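# 「実験で証明されました」は、ほんとうかな?

テレビやお店のポップで、「実験で証明!」という言葉を見たことがあるでしょう。そう書いてあると、つい信じたくなります。でも、ちょっと待ってください。どんな実験だったのか、書いてありましたか?

たとえば、フルスカ(Flurska)という植物用の栄養水があるとします。ラベルには「使った人の植物が7日でぐんぐん育った」とあります。すごいですね。では、使わなかった植物は、同じ7日でどれだけ育ったのでしょう。ラベルには何も書いてありません。もしかすると、水だけでも同じくらい育ったかもしれないのです。

くらべる相手のことを「対照(たいしょう)」といいます。対照のない実験は、一人だけで走ったかけっこに似ています。一等賞でも、速いかどうかはわかりません。 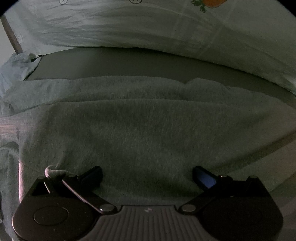 **かがくの考えかた > 実験をうたがう**

## 変えるのは一つだけ

栄養水をあげた鉢は日なたに、あげない鉢は日かげに置いたとします。日なたの鉢がよく育ちました。さて、栄養水のおかげでしょうか、日光のおかげでしょうか。

答えは「わからない」です。調べたいもの(栄養水)だけを変えて、土も、鉢の大きさも、置き場所も、水の量もそろえます。めんどうですが、ここをさぼった実験の結果を、わたしは信じません。

## 数が多ければ安心?

「1,000人にききました」と書いてあると、りっぱに見えますね。でも、だれにきいたのかが大事です。栄養水を気に入って、何度も買っている人にだけきいたら、958人が「よかった」と答えてもふしぎではありません。気に入らなかった人は、はじめから数に入っていないのですから。

反対に、鉢が一つずつしかない実験もあやしいものです。たまたま元気な種だったのかもしれません。同じ条件の鉢をいくつも用意して、何回かくり返してみましょう。

## うたがうときのメモ

- 何と何をくらべたの?
- ちがうところは一つだけ?
- だれが、何回やったの?
- うまくいかなかった結果も書いてある?

うたがうのは、いじわるではありません。自分の実験にも同じ質問をしてください。「こうなってほしい」と思っていると、定規の目もりまで少し長く読んでしまうことがあります。友だちに、どちらの鉢かをかくして測ってもらうといいですよ。

この文章も、書いてあるからといって、そのまま信じなくてかまいません。豆の種を買ってきて、ためしてみてください。

(文:エセキエル・サバラ)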